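Gripper slipping when lifting processors out of sockets

Jairo Quintero
We have one arm with a two-finger gripper on an aluminium slat bench. It takes old desktop towers apart for parts. The cooler comes off before the arm starts, then it lifts the memory and the processor. Memory is fine. The processor is where it goes wrong. For the first month it hardly dropped one, and since September the fingers close, start to lift and slide off the edge of the lid. I have put the closing force up twice. I don't want to go further, as a bent pin means the board is scrap.
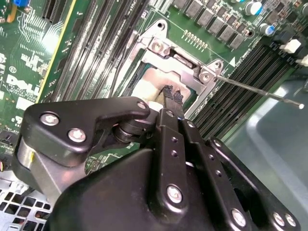
The pads were changed in the spring, and I re-taught the pick position after that. The arm has done almost 1000 picks since. The program is the one that came with the cell from Lornberg and I have only changed the force and the lift speed. The slip is worse in the afternoon, if that helps. Is this pads, position or something else?

Fonstead
Check the pads first. I look after a similar cell and ours go shiny long before they look worn. Thermal paste is the usual culprit. It gets on the tips and then every pick after that is a greasy one. Wipe the tips with isopropyl on a lint-free cloth after every 4 machines, and wipe the lid of the processor before the fingers go anywhere near it.

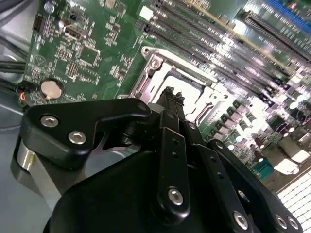

Then check that both fingers reach the part together. Jog down slowly with the force set low and put a strip of thin paper each side. If one strip is gripped and the other pulls free, your centre is off and the part gets pushed sideways before it gets lifted. Put the force back where it was when the cell was new. More force on a dirty pad makes it slide sooner.

While you are there, go over the screws on the finger links with a hex key. Ours work loose by a fraction of a turn and you get play at the tips - not much, but enough on something this thin. A drop of medium threadlock cured it.

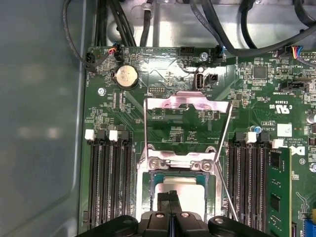
Urrutia said to look at the load plate and lever before blaming the fingers. If the plate is not all the way back, a finger can catch it on the way in and the grip ends up crooked. Ours had a wait of 3 seconds after opening and we made it check the plate instead. Also slow the first part of the lift right down. You can go at normal speed once the processor is clear of the socket.

Flernmont
had the same, bought new pads, fine now

Jairo Quintero
Thanks all. It was two things. The tips had a film of paste on them that I could only see with a torch, and the paper test showed the left finger touching first. I re-taught the centre, put the force back to the original setting and wiped everything down. No slips so far today, afternoon included. The afternoon business was probably just paste building up through the shift. I still need to do the link screws.

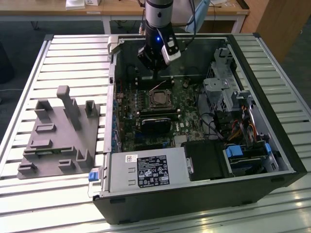
The arm over an open tower, with the fixture plate alongside.

Related
Gripper pads: how often do you change them?
Re-teaching a pick position after a finger swap
Threadlock on small hex screws, which grade?
Memory module latches not opening fully
Arm stops with force limit error on lift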